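1/ ok so a few of you asked how the no-new-clothes year is going, and I have opinions, so here comes a thread. Get a drink.

2/ Quick recap for the new people: last November I told myself I'd buy zero new clothes for a year. Thrift, swaps and mending are fine. Socks and underwear are exempt (I have limits!). As of today, 2019-09-16, I've slipped exactly 2 times and both were at airports.

3/ The thing that got me started was a spreadsheet. I went back through my card statements and added up what I'd spent on clothes the year before. $1,519. On what?? I could picture maybe four things I still wear.

4/ A big chunk of that went to Ditari, which is a shop near my old job with a sale rack right by the door. I was walking in there on my lunch break the way other people go get a cookie. I wasn't even shopping, I was just bored and near a door.

5/ So step one was boring: I changed my lunch route. I go the long way past the library now. I've read 11 books since spring, which I did not plan on, and I've had a lot more sun on my face.

6/ Step two was learning to fix stuff. I could sew on a button, badly, and that was the whole list. My neighbor Nkrumah Addo grew up in a house where his mom hemmed everybody's pants, and he taught me a ladder stitch on his front steps in one evening. I've closed up so many popped seams with that one stitch, I can't tell you.

7/ Also please learn what your clothes are made of. I was washing everything hot and drying everything hot and then being shocked when my shirts came out fitting a nine-year-old. Read the tag! The tag has been there the whole time!
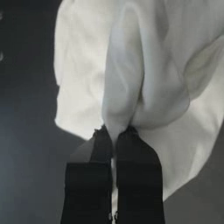

white fabric, my weakness and my enemy

8/ White things are their own chapter. I used to treat them as disposable. They go dingy, you sigh, you buy another one. Now I soak them overnight in oxygen powder and warm water and most of them come back. Not all of them. RIP the linen one, you know what you did.

9/ Do NOT mix chlorine bleach with other cleaners, and go easy on bleach in general. It turned the stretchy part of my favorite top yellow. I was so mad I had to go stand in the yard.

10/ Swaps! If you live anywhere near people, do a swap. Ours is called Gonolero (it's a long story involving a misspelled flyer) and we take over the back half of a coffee place every other month. You bring what you don't wear, you take what you will. The leftovers go to a donation center.

11/ Last time nearly 100 people came and it was chaos in the best way. I got a green wool coat with a torn lining. The lining took me three evenings and some bad language, and I'd fight anyone for that coat now.

12/ People keep asking if I miss shopping. Yes! I do! I miss the little bag with the tissue paper. I miss the first wear. I got a tiny bit of that back by putting stuff away for a season and forgetting about it. Opening the winter bin felt like presents from a person who knows my size.

13/ The money part, since somebody will ask. I moved what I would've spent into a separate account every month and named the account Tanguy, after a cat I want someday. Tanguy is doing great. Tanguy may get a vet fund before he gets a birth certificate. 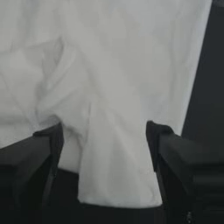
14/ My next project is getting over my fear of cutting into fabric. I've got the confidence of a damp cracker when it comes to scissors. Plain white cloth is supposed to be the friendly place to start, but look at those soft folds and creases, every one of those is a spot where my chalk line would wander off on vacation. Press first, then measure, then cut. I have skipped the pressing before and ended up with a pillowcase shaped like Ohio.

15/ Volker Sauerland from the swap is lending me his old Norka machine, which weighs as much as a car door and apparently only goes forward. So do I, so we should get along.

16/ Stuff I still haven't figured out: jeans (the inner thigh situation), bras, and what to wear to a wedding when everyone in the group chat has already seen the blue dress. If you've got a good method for patching jeans that doesn't feel like sitting on a coaster, please reply, I'm begging.

17/ Next swap is in November. I'm bringing the boots. Somebody please have smaller feet than me.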